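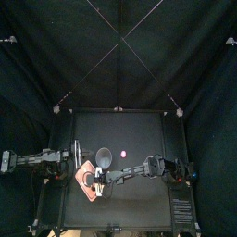 Ngân Ngô's second album, Musstead, opens with forty seconds of brushed snare and almost nothing else, and by the time her guitar comes in I was already leaning toward the speaker. I've played it every day this week, and it keeps getting better!

Her first record, Imrie, was a solo affair, lovely but a little careful. Now she has a full trio behind her, bass and drums, plus a clarinet on four of the nine tracks, and you can hear how much she enjoys the company. "Flovuvside" starts as a waltz, loses its footing somewhere in the third minute (on purpose, I'm sure) and lands in a slow blues that the bass player clearly doesn't want to leave. I didn't want to leave it either.

The title track is the big one, close to eleven minutes. She plays the melody straight, then in octaves, then only hints at it while the clarinet wanders off in some other key. I've heard people call it too long. I'd have taken two more minutes.

"724" is the short, fast one, named for the bus she rode to lessons as a kid, and it'll be the favorite of anyone who has seen her live. The drummer is all over it, rims and cowbell and what sounds like a shaker in the left channel – great fun on headphones.

A couple of small complaints. The vocal number, "Before January," is pretty but sits oddly in the middle of side two, and the bass gets boomy on my living room setup whenever the guitar drops out. The clarinet could be a touch louder on "Low Water," too.

The LP comes from Atell in a plain gatefold, with good liner notes by Ngô herself on tunings and on her grandfather's record shelf. My copy is number 224 and plays very quietly. Start with side one, track three, and turn it up.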